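로프 바구니에 옷걸이 보관할 때 손잡이 구멍으로 걸리는 문제

생활정리 게시판 > 수납·세탁용품
조회 1405 | 답변 3 | 2025년 3월 29일

proltis
세탁 후 빈 옷걸이를 모아 두는 용도로 직사각형 로프 바구니를 쓰고 있습니다. 올리브그린 색이고 옆벽은 꼰 줄을 수평으로 쌓은 구조, 짧은 쪽 벽에 손잡이 구멍이 뚫려 있습니다. 바구니 높이는 낮은 편입니다. 보관 대상은 플라스틱 옷걸이이고 제품명은 확인이 안 됩니다.

문제는 두 가지입니다.
1) 옷걸이를 눕혀서 쌓으면 끝부분이 손잡이 구멍으로 빠져나와 꺼낼 때 걸립니다.
2) 미끄럼 방지 띠가 있는 제품은 띠끼리 붙어서 한 개만 들어도 두세 개가 같이 올라옵니다.

세워서 넣는 방법도 해 봤으나 벽이 안쪽으로 힘을 받지 못해 한쪽으로 쏠립니다. 12월에 산 바구니라 교환은 어렵습니다. 바구니를 바꾸지 않고 해결할 수 있는지, 바꿔야 한다면 어떤 구조가 맞는지 알고 싶습니다.

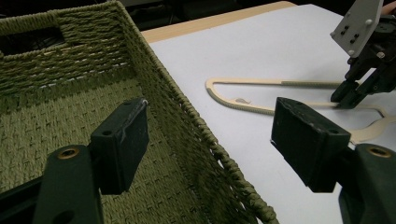

wuka338
바구니 바꾸세요. 로프는 옷걸이랑 안 맞습니다. 저는 철제 파일꽂이 씁니다. 끝.

cistadance
로프 바구니 자체가 부적합하다고 보지는 않습니다. 적재 방향과 걸이 고리의 처리가 먼저입니다.

우선 고리가 분리되는 제품인지 확인하십시오. 금속 고리를 돌려서 빼는 방식이면 본체와 고리를 따로 보관하는 것이 부피 면에서 유리합니다. 억지로 당기면 고리가 꽂히는 자리가 벌어져 다시 끼워도 헐거워집니다. 고정식이면 이 단계는 건너뜁니다.

본체는 평평한 바닥에 한 개씩 펼쳐 놓고 띠의 위치를 봅니다. 띠가 위쪽 바와 아래쪽 곡선부에 모두 있는 제품은 같은 방향으로 포개면 접촉 면적이 최대가 됩니다. 한 개씩 좌우를 번갈아 놓으면 그만큼 줄어듭니다.
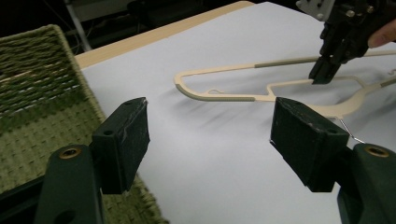 번갈아 놓아도 붙는다면 띠 표면을 중성세제로 닦고 완전히 말린 뒤 다시 쌓습니다. 섬유유연제 잔여물이 남으면 고무 계열은 표면이 끈적해집니다. 알코올은 권하지 않습니다. 제품에 따라 띠가 하얗게 뜹니다.

바구니 쪽은 다음 순서로 처리합니다.

바닥: 두꺼운 종이나 폼보드를 바닥 치수보다 약간 작게 잘라 깝니다. 엮은 무늬 사이에 끝이 걸리는 것을 막습니다.
짧은 벽: 손잡이 구멍 안쪽에 같은 재료로 판을 세웁니다. 손을 넣을 여유가 필요하면 구멍의 아래쪽 절반만 가립니다.
긴 벽: 테두리가 처지기 시작했으면 세워 넣기는 포기하고 눕혀서만 씁니다. 줄 사이 틈은 기능에 영향이 없으니 그대로 두어도 됩니다.

제 경우 판재에 3000원이 들었고, 이후 손잡이 구멍으로 빠져나오는 일은 없었습니다.

고리는 작은 지퍼백에 모아 바구니 한쪽에 넣습니다. 낱개로 두면 로프 틈에 끼고, 뺄 때 실이 뜯깁니다. 작업대에 흰 종이를 깔아 두면 떨어뜨린 고리를 찾기 쉽습니다. 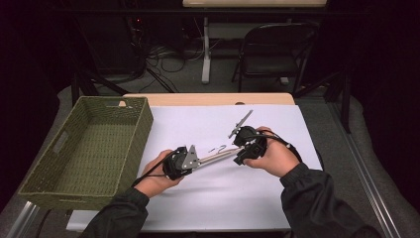

흰 종이 위의 금속 고리와 로프 바구니

lu_187
윗분 방법에 보충합니다. 폼보드는 습기가 있는 세탁실에서 휩니다. 폴리프로필렌 판이 낫고 칼로 잘립니다. 모서리는 둥글게 자르세요. 각진 채로 두면 로프가 쓸립니다.
좌우 교차 적재는 어깨선이 대칭인 제품에만 해당됩니다. 앞뒤로 굽은 정장용은 교차하면 높이가 더 나옵니다.

proltis
답변 감사합니다. 구멍 아래쪽만 막는 쪽으로 해 보겠습니다. 판은 폴리프로필렌으로 주문했습니다. 세척은 그다음에 진행합니다.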